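Notebook, Ellow bench, July, started 9:40

Carrying on with the grasp planner for flat, shiny things. The spoon set is still the worst case we have. Kirsty MacKinnon pushed the new depth filter to the Flokon branch last night, so the first job was to rebuild and check that nothing else moved.

Build is clean. One warning in the transform code, same as before, left it.

Replayed the old log through the new filter, 1136 wrist frames. The old filter lost the bowl completely in 313 of them. The new one loses it far less often, but it puts a ghost edge where the table grain is dark, and the planner then wants to close on the grain. Did not expect that. Turning the grain threshold up removes the ghost and also takes out thin handles. The lavender handles are the hardest, because the color mask splits them from the bowl and we get two objects where there should be one.

Blur is a separate problem. The filter runs on every wrist frame whatever the arm is doing, and it should not. Added a check on joint speed: above the limit, hold the last good estimate from the fixed camera and skip the wrist image.
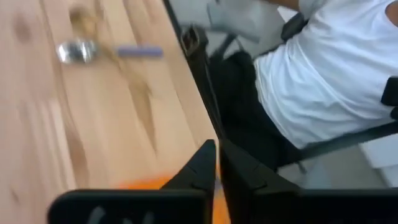
Wrist view, then fixed view.
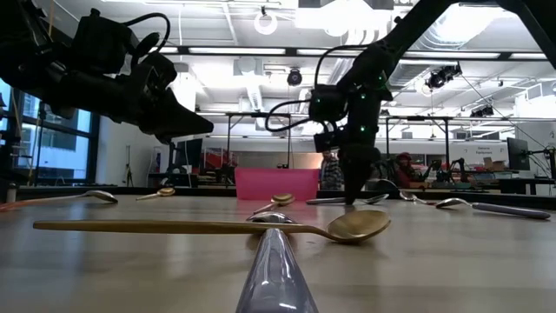
Hold time is now a parameter (wrist_hold_ms). Set to 19 for the moment, which is too short if the arm swings wide. Rukhsana Rana thinks it should depend on distance to target and not be a constant. She is probably right, but I want one change at a time.

Contact height: the planner still takes table height from the calibration file and ignores the force reading. With thin handles a small error there means the fingers either stop above the spoon or press on the wood. Wrote a stub that lowers slowly until the force goes up, then backs off. Only run in Yule (sim) so far. It stops where it should, but the sim table is perfectly flat and tells me very little about ours.

11:15. Two-arm check. The collision model for the right arm did not include the loop of cable at the wrist. Added a fat capsule around it. Planning time went up by up to 11 ms per query, fine for now.

Merging handle and bowl: tried joining any two segments that lie on one line with a short gap. Works for a spoon by itself. Where one spoon lies across another it joins the wrong pair. Needs the depth order as well. Kirsty has something in the Destudano repo that does this for cables, will ask her for it.

To do:
- make the hold time depend on distance
- force stub on the real arm, slow speed, one arm only
- rerun the log with the grain threshold halfway between old and new
- fix that transform warning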